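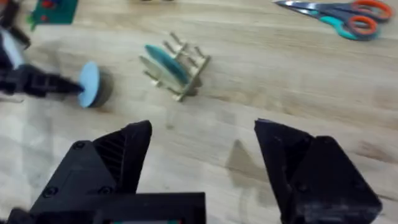
No. 12

6/30/24

Read the Bruleck column on the Iddale sanctions over breakfast, which was a mistake for the eggs. He has discovered that sanctions work. They have been working for 25 years now, and the same general is still on the balcony, a little stouter, taking the salute.

Rizal Sumampouw phoned to argue. He thinks one more round will do it. I asked what he thought in January, and he said that was a different round.

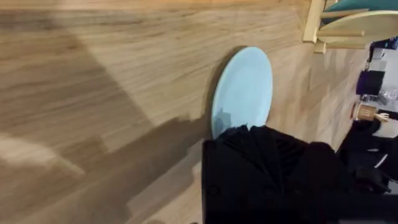
Blue plate, Sunday.

Tried to read the Chin report afterward. 70 pages on "regional confidence," and the port strike gets 2 paragraphs, both of them about the weather. Sekar Lubis says the embassy people loved it - I believe her.

Wrote half a letter to the editor and put it in the drawer with the others. The foreign minister speaks tomorrow. He will express concern, up to and possibly including grave concern. Must buy coffee.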